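로봇 팔에 집안일 가르치기, 해 보고 적는 요령
작업실 메모 / 주방 편 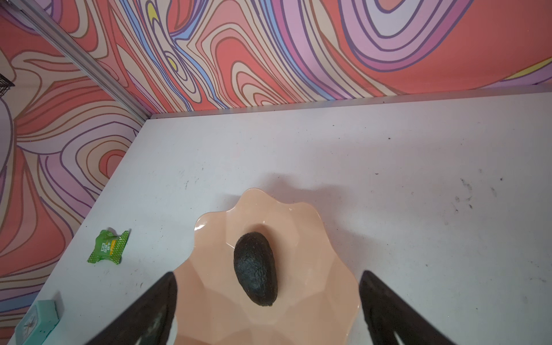
손으로 몇 번만 끌어 주면 로봇이 알아서 따라 한다는 말을 나는 아직 반만 믿는다. Ulleck 안내서에는 시범 3번이면 충분하다고 되어 있다. 우리 작업실에서는 53번을 모으고도 아보카도를 접시에서 들어 옮기는 일이 들쭉날쭉했다. 그래도 해 볼 사람은 해 볼 테니 시간을 덜 버리는 방법만 적어 둔다.

물건 고르기
처음부터 과일로 시작하지 말 것. 아보카도는 껍질이 우툴두툴해서 잘 잡힐 것 같지만 둥근 쪽을 물면 밀려 나간다. 긴 방향을 확인하고 가운데 허리를 양옆에서 잡는 시범만 남긴다. 익은 것은 자국이 나니 단단한 것으로 연습하고, 먹을 것은 따로 둔다.

접시
가벼운 플라스틱 접시는 손가락 끝이 테두리에 닿기만 해도 같이 돌아간다. 테두리가 물결 모양이면 걸리는 데가 더 많다. 밑에 미끄럼 방지 시트를 작게 잘라 깔면 낫다. 다만 시트를 깔고 가르쳤으면 쓸 때도 깔아야 한다. 광고에는 이런 얘기가 없다.

손으로 끌기와 원격 조종
팔을 직접 잡고 끄는 방식은 배우기 쉽다. 대신 내 손이 손목 카메라에 들어가기 쉽고, 팔꿈치 쪽을 잘못 밀면 동작이 출렁인다. 원격 조종은 화면이 깨끗한 대신 힘이 얼마나 들어가는지 감이 안 온다. Dallar 조종기를 빌려 써 봤는데 오후 내내 손목만 아팠다. 굳이 고르라면 잡는 동작은 원격으로, 넓게 옮기는 동작은 손으로 하겠다.

시범할 때
- 내려가기 전에 손가락을 충분히 벌린다.
- 망설인 시범은 지운다. 망설임까지 배운다.
- 6번마다 물건의 방향을 바꾼다.
- 주변에 사탕이나 작은 상자를 놓은 경우와 치운 경우를 섞는다.
- 손가락 안쪽이 닳았는지 가끔 본다.

시범을 1000번 넘게 모으면 해결된다는 사람도 있다. Tùng Trình 씨가 그쪽인데, 그 정도면 내가 직접 옮기는 편이 빠르지 않냐고 물었더니 웃기만 했다. 금요일에 Esta 그리퍼로 바꿔서 다시 해 볼 생각이다. 기대는 별로 안 한다.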